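Grurnach and Haltudell extend border truce

December 19, 2024

Negotiators for Grurnach and Haltudell agreed to extend their border truce until August, giving the two governments more time to settle who will patrol the Brudarstead crossing.

The extension was signed after 9 days of talks. It keeps in place a buffer zone 5 miles wide and bars both armies from moving artillery into it. Haltudell will pull 100 soldiers back from the hills north of the crossing, according to a joint statement. 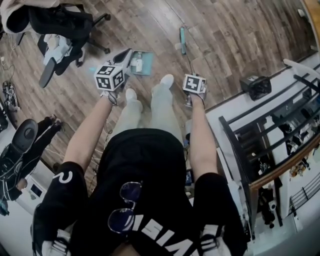 Grurnach had asked for a larger withdrawal. Its defense ministry said it accepted the lower figure in return for daily access to the crossing by unarmed monitors, who until now have needed permission for each visit.

The statement does not mention prisoners. Grurnach says 96 of its soldiers are still being held — a number Haltudell disputes — and families have called for their release to be part of any deal.

Trucks carrying food and fuel will be allowed through Brudarstead during daylight hours. Freight company Pitkänen, which stopped using the route when fighting broke out, said it would wait for written security guarantees before sending drivers back.

The two sides are to meet again next month to discuss the patrols. No location has been announced.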